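Chapter 7
Looking After the Cables: Dressing, Checking and Replacing the Outside Wiring of a Picking Arm

In this chapter you will learn
How a dress pack is routed along an arm
How to set the slack at each joint
What to look for on the weekly walk-around
When to re-tie a bundle and when to replace it

Before you start: you should have finished Chapter 6 (Lockout and Safe Approach) and have your signed practice card with you.

When I was a trainee at Torkico, my first supervisor, Bernadette Ó Flaithearta, handed me a flashlight and a rag and sent me off to look at an arm that kept stopping in the middle of its shift. I spent the whole morning inside the control cabinet, feeling very grown up and learned, and found nothing at all. After lunch she walked over, took hold of the cable bundle near the wrist, bent it gently between her thumbs, and the fault light came on. I have never forgotten it, and I hope you won't mind if I keep coming back to that bundle as we go along.

An arm may have very good motors and a very clever program, but whatever is bolted to the end of it still needs power, signals and sometimes air, and these usually travel along the outside where they can be bent, twisted, rubbed and snagged all day long. We call the whole collection the dress pack. A picking cell is especially hard on it. The arm reaches down into a bin, turns its wrist to suit whatever happens to be lying there, comes up again and swings away, and every one of those moves asks the cables to be a little longer or a little shorter than they were a moment ago.

The trick is to give each joint enough slack for its farthest reach and then to tie the bundle down firmly between the joints. Too little slack and the cable pulls at its connector (you will often see the boot lifting away first). Too much, and the loop swings out and catches on the wall of the bin, or on a clamp someone has left on the rim. My old colleague Shivam Goel used to jog the arm slowly to each corner of the bin, at full depth, stopping at every corner to look at the loops from 2 sides before he would tighten a single tie. It takes 30 minutes if you are patient, and I would ask you to be patient!
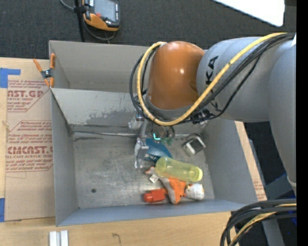

Ties and fastenings deserve a word of their own. Pull them snug enough that the bundle can't creep, but leave the jackets round; a cable squeezed flat at the tie will usually fail right there. Trim the tails flush, so they don't scratch the next cable over (or your knuckles). Wherever a bundle crosses the corner of a table or a bracket, run your fingers along the underside, with the arm locked out, and feel for a shiny or roughened patch. Write down what you find, even if it seems too small to bother with, and put the joint number beside it.

We will begin with the routing itself in Section 7.1, working from the base out to the gripper, and Practice Task 7A will have you re-dress one joint with a partner checking your slack.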